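December
Posted by Corina Marinescu

Ticket 322: Label printer skips every second label after roll change

Problem: The Niltitz label printer at the packing desk prints one label correctly and then feeds one empty. It started after we changed from the old paper rolls to the new rolls from Sriwong. The printer is connected by USB to the desk computer. No error light is on.

What I tried first: I turned the printer off, waited, and turned it on again. Same result. I cleaned the print head with alcohol and a soft cloth. The print became a little darker, but the empty labels still came. I also changed the cable, which made no difference.

Reply from Ekkachai Petchrat: Please check the media setting in the driver. The old rolls had a black mark on the back side and the new ones have only a gap between labels. If the driver is still set to "mark", the printer is searching for something that does not exist on this paper.
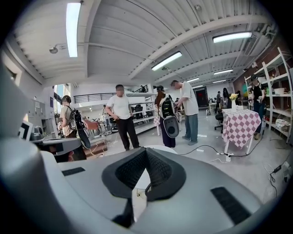 I checked and he was right about the setting. It was on "mark". I changed it to "gap" and saved. Then I printed 100 test labels from Irnen, our stock program. The first 2 were good, and then the empty ones came back. So the setting was wrong, but it was not the only problem.

Reply from Ekkachai Petchrat: After changing the media type you must run the calibration again. Hold the feed button until the light blinks two times, then release it. Also compare the label length in Irnen with the length in the driver.

Calibration done at 2:40 pm. The label length in Irnen was still the one for the old roll, so I corrected it also. I printed 100 labels again and all are good. Darius Kļaviņa printed the afternoon orders without empty labels.

Still open: the second printer has the same old settings. I will change it when its roll is finished. Please keep this ticket open until then.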